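February, after the Prekier game

Home by ten, too wound up to sleep, so I'm writing it down.
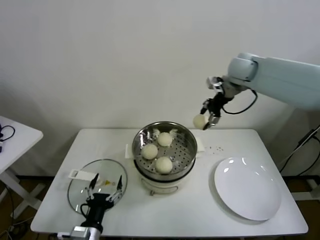
We drew 2-2 and the whole bus back was talking as if we'd won the league. I don't see it. Prekier had a man sent off before the break and we still needed a penalty to get level. Afterward the manager talked about character. He talked about character after Galleris too, and we lost that one at home to a team that hadn't scored away since the fall.

The attendance was given as 3,378. I'd like to know who they were counting. The far stand was half bare and the away end was us, 219 by the club's own ticket office, most of them asleep or eating by the second half. Maybe they include people who drove past.

Then there's the Punero business. The club says he's "close" to signing a new deal. He was close in the fall and he was close at Christmas. My guess is he goes to Charpentier in the summer for nothing and we get a nice video with piano music. I'd be glad to be wrong. He was the only one tonight who looked up before passing, and he took the penalty like someone with a train to catch.

The new back three I'm still not sold on. It looks fine on the board in the program, but our left side was wide open every time they switched the ball, and both their goals came from there. Same hole as last month — same shrug from the bench.

The talk now is that 40 points keeps us up. Every year somebody picks a number and every year it moves. We have the top two coming up back to back and I wouldn't bet a sandwich on a point from either.

I've already bought my ticket for the first one. Row behind the dugout, so at least I'll hear what he shouts at them.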